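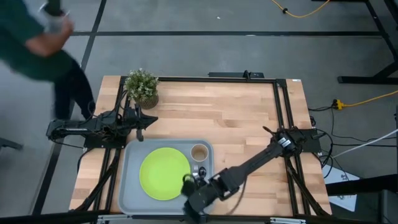
The quarry office at Lomis would like the wear plates held to one hardness range before they place a second order, and they have asked for the test sheets to travel with each crate. Their note came in after we had closed the accounts for the period, so it is answered at the start of this report and the costs will show in the next one.

Both requests can be met. The hardness range they ask for is inside what the foundry already pours. The test sheets have been kept in our office until now, and from the next shipment a copy will go in a plastic sleeve on the inside of the crate lid.

Progress report, replacement wear parts line
Vadum Castings
June 27, 2021

Work done in this period

The grant covers tooling, trial pours and field trials for two families of parts: crusher jaw plates and the side liners that go with them. Patterns for the jaw plates are finished. Patterns for the side liners are finished except for the short left-hand liner, where the draft angle was too shallow and the sand tore on lifting. The pattern shop has recut it and it goes back on the molding line next week.

We poured 161 jaw plates. Of these, 6 were scrapped for shrinkage near the bolt holes. All 6 came from the same heat, and the pouring temperature on that heat was logged below our limit. The furnace operator now takes a second reading at the ladle before the pour starts. No plate from a later heat has been scrapped for the same fault.

Heat treatment is still done outside, at Mavel. Their turnaround has been longer than quoted, and twice the load came back without the quench chart. We have agreed with them that a load without its chart will not be accepted at our dock. Moving this step in-house was in the original proposal as an option – we are not asking for money for it now.

Field trials

Plates are running at 2 sites. At Lomis the trial set has been turned once and is back in the crusher. Wear at the bottom edge is even from side to side. The other site crushes a softer stone and has nothing to report yet, apart from a complaint that our lifting holes did not fit their hooks. The holes have been opened up on the drawing and on all stock not yet shipped.

The small Honda generator bought for site measurements has been used on both visits and is kept with the ultrasonic gauge. It is listed in the equipment schedule under the second heading.

Spending

We have used 70 percent of the tooling budget. The remainder is set aside for the short liner pattern and a spare set of core boxes. Trial pours are under budget. Freight is over, mainly from sending heavy crates in part loads, and we would like to move a portion of the unspent trial pour money across to cover it. The transfer form is attached to the financial sheet.

Problems open at the end of the period

The short left-hand liner, as described above.
Late loads from heat treatment.
Alloy prices. Manganese has gone up since the proposal was written, and our price list for the finished plates will need another look before we quote to new customers.
Storage of patterns. The rack by the shakeout is full, and patterns left on the floor pick up damp.

Next period

Pour the first full set of side liners, both hands. Ship the matched set to Lomis with test sheets in the crate. Measure the plates at both sites and send you the thickness tables. The final report is due in October and we expect to keep to that date – the only thing likely to move it is the heat treatment schedule.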